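Session 6: glasses, and where to put them

Right, last time we got through plates and I promised I wouldn't go on about stacking again, so today it's stemware. Have the Madigan checklist in front of you, we'll be filling in the second half as we go.

I learned all this at the Bullari, where I looked after the bar for 9 years and where we kept 1000 glasses behind a counter barely wide enough for me – and I broke plenty of them, mostly at the stem. So my first rule is dull: hold the bowl when you're drying the bowl and the foot when you're drying the foot. Don't twist one against the other! That's how they snap.

Second, storage. You can stand glasses up, hang them by the foot or lay them on their sides in a rack. I like a rack at home (Oluwaseun Tamuno, who takes the practical, prefers hanging, and you'll hear all about it). Bowls all facing one way, feet all facing the other, and you can see at a glance what you've got. Silicone ones can share with glass quite happily, but I'd put the clear glass where you can reach it without dragging it past anything metal.
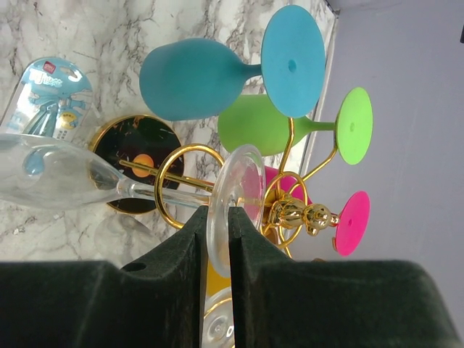
How should a wine glass be dried before it goes away? Upside down on a folded tea towel for a few minutes, then by hand with a clean linen cloth.

For next time, read the Puka handout on cupboards and bring a cloth of your own – not a fluffy one, please.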